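Chapter 7
Sorting by Hand: Planning a Two-Object Task

Up to now your team has worked with one object at a time. In Chapter 6 you taught the hand to close on a block and open again, and you wrote down the grip values that worked. This chapter uses the same hand for a longer job: putting fruit into a basket. The task has several steps, and each one depends on the step before it.
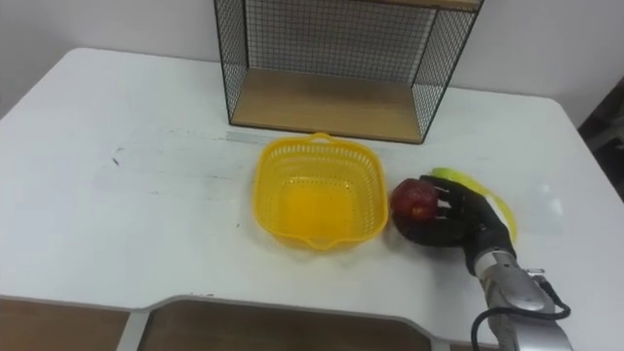
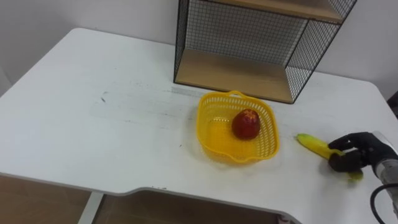

You will need the arm and hand, a basket with an open top, two pieces of fruit of different shapes, and a table with clear space on both sides of the basket. Real fruit may be used, but it bruises, and a bruised piece does not behave like a fresh one. Most classes keep plastic fruit for practice and save the real fruit for the scored runs at the end of the unit.

After working through this chapter you should be able to:

Break a sorting task into separate moves
Choose a grip for a round object and a grip for a long one
Set a safe travel height between the table and the basket
Keep a run log that another team can follow

Key terms: grasp, approach, travel height, release point, run, reset

7.1 Where the Task Starts and Ends

A task needs a starting layout and an ending layout. Both should be written down before anyone touches the controls. In the Tan Sorting Challenge, the school contest this unit is based on, the starting layout is two pieces of fruit on the table beside an empty basket. The ending layout is both pieces in the basket, the basket still standing, and the hand back at its rest position.

Everything in between is up to the team. You may move the round piece first or the long piece first. You may stop to adjust between pieces. The judge looks at the ending layout and the clock.

Shaohua Dai's team lost points in its first contest by leaving the rest position out of the plan. Both pieces were in the basket and the hand was still hanging over it when time was called. Their second plan had "return to rest" written on a line by itself.

7.2 Round and Long

A round object can be approached from almost any side. The fingers close, the object settles against the palm, and small errors in position don't matter much. The usual mistake is closing too early, so that the fingertips push the object away. If this happens, move the palm closer before you close. Do not add force.

A long object has a middle and two ends, and the grasp should be near the middle. If you grasp it toward one end, the other end swings down when the hand lifts, and it may catch the rim of the basket. A curved object such as a banana can also turn in the fingers. Lift it a short way, wait two seconds, and look at it before moving sideways.

Write a separate grip value for each object. On the Cokix controller used in this book, grip is entered as a number from 0 to 3000. A value that holds the round piece well may be wrong for the long one. Start low and raise it in small steps, with one test lift at each step. Yasaman Nazari's class settled on 955 for a plastic banana. Your hand and your fruit will give a different number, so do not copy it without testing.

7.3 Travel Height

Travel height is how far above the table the hand stays while it carries something. It must be high enough for the lowest part of the object to clear the rim of the basket. Measure the rim first, then measure how far the object hangs below the fingers, and add the two. Add a little more for error. Check also for anything behind or above the basket that the knuckles could hit.

Before You Begin

1. Tape the corners of the basket's position on the table so that every run starts the same.
2. Assign one person to the stop button. That person does nothing else during a run.
3. Route the cable away from the fruit and the basket.
4. Copy the run log from page 2 of the workbook. Fill in the object, the grip value and the travel height before each run, and the result after it.

Activity 7A begins with the round piece alone. Leave the long piece off the table until you have three good runs in a row.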